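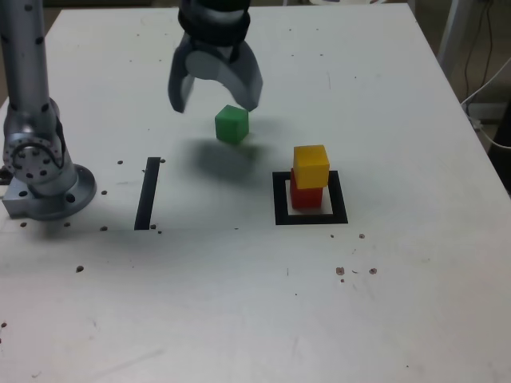 Figure 1. Arm, gripper and cubes at the training table. The taped square holds a red cube with a yellow one on top; the green cube is still on the open table.

Work and Automation, Unit 4
Handout: What changes on the bench when an arm arrives

Read this before the seminar and bring the Doltitz case sheet with you. The reading from Unit 3 on task analysis is assumed.

1. The case

Doltitz packs spare parts for heating systems. The packing hall had 31 people on its benches when the first arm was put in, and the same number a year later. The jobs had changed a good deal in that time. Two people had moved to goods-in, one had become a cell minder, and most of the others were doing a different mix of tasks from the one in their job description.

The arm took over one task: picking a part from the bench and placing it in a marked position in a tray. The firm calls this "pick and set". Before the arm, a packer did it between other things, without thinking of it as a task at all.

Staff were trained on cubes before they worked with real parts. Figure 1 shows the kind of exercise used. Cubes are cheap, they have flat sides, and a mistake with one costs nothing. Heating parts are heavier, often oily, and no two trays of them lie the same way. Several packers said afterwards that the cube sessions had made the machine look better than it was. Others said they would not have gone near it without them.

2. Breaking down the task

Take the job of putting one block on another inside a marked area. A person asked to do it will just do it. To set it up for an arm, somebody has to decide each of the following:

- where the blocks may lie at the start
- which block is picked first
- how far the fingers open, and how hard they close
- how high the block is carried
- how far out of line the top block may be before it counts as wrong
- what happens if a block is dropped

Look at the stack in Figure 1 with the fifth point in mind. The yellow cube is not squarely over the red one, and the red one is not in the middle of the square. Is that a good result? It depends entirely on what was asked for. If the rule is "inside the tape", it passes. If the next step is a third cube on top, you may want a tighter rule.

At Doltitz this question took up more time than the wiring. Packers had always judged for themselves whether a part was sitting well enough in its tray. The setting-up team needed a number. Noelia Escobar, then shift lead, spent most of August going between the two groups with a tray and a steel rule. The limit she wrote down is still in use, and packers still disagree with it.

3. New work

The following tasks did not exist before the arm:

Clearing stops. The arm halts when it loses a part. Someone has to walk over, make it safe, remove the part and restart. In the first month a packer was called over 62 times. By the end of the sixth month it was 16.

Laying out. Parts must be spread so that the fingers can get round them. A heap is no use. Packers found this dull, and it is the task most often named in complaints.

Marking up. Tape on the bench wears and has to be replaced in the same place. This fell to whoever was nearest until it was written into the minder's job.

Reporting. Each stop is logged with a cause. Pascual Huenchumán, the first minder, kept his own notebook for this before the firm had a form, and the form was later copied from it.

4. Pay and grading

The minder post was first graded the same as packing. Hajnalka Kiss argued for the packers that clearing stops and keeping the log were skilled work. The firm's view was that the training took only 30 hours. The post went up one grade after a review. Laying out was left where it was.

Note that the two sides were measuring different things. Length of training tells you how long it takes to start. It says little about what a person has to know by the end of the year.

5. Terms used

Cell: the arm, its table and the space people must keep out of while it runs.
Gripper: the part at the end of the arm that takes hold of things.
Stop: any halt that needs a person to restart the arm.
Minder: the person in charge of the cell during a shift.

6. For the seminar

Work in pairs. Choose a task from a job you have done yourself and break it down as in section 2. Keep it small: laying one table, filling one shelf. Then write down what new work would be left for a person if an arm did it, and who in that workplace would probably end up with it.

Reading: Rissanen, chapter 3, on grading after a change of equipment. Kinnunen's shorter piece on stop logs is in the course folder. If the folder asks for a password, use the one from Unit 2.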